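26/10/2021

Room acoustics, Ostotholm site. Repeat of the August decay measurements with the new absorber set.

Source in position 2, mic at 1.2 m. Sweep length 30 s, three sweeps averaged per position. Background noise was higher than in August, mostly ventilation. Asked for the fan to be set to low; level dropped but there is still a tone at 338 Hz that was not in the earlier data. Notched it for the broadband figures only. Raw files kept under Goltus/raw, unfiltered.

Adesuwa Tijani ran the same files through the Kaltov script and gets a longer decay than mine in the two lowest bands. The difference is the truncation point — she cuts at the noise knee, I was cutting at a fixed time. Hers is the better method. Will redo August the same way before comparing anything.

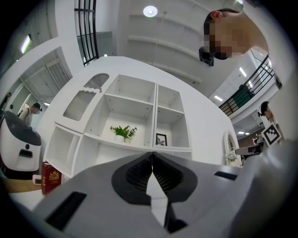
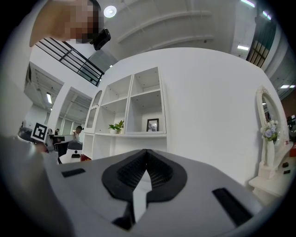

Low bands are not to be trusted below 100 Hz either way. Too few modes, and the spread between positions is larger than the change we are looking for.

Sample count in the export header reads 2,731, which does not match the window I set. Suspect the header is written before trimming. Check against Sangkhawat export, same firmware.

Position 29 repeated twice, first run clipped. Gain down 6 dB for the second, noted on the sheet.

To do: recalibrate mic, rerun positions 4 and 5 with fan off — not low, off. Send the truncation note to Adesuwa.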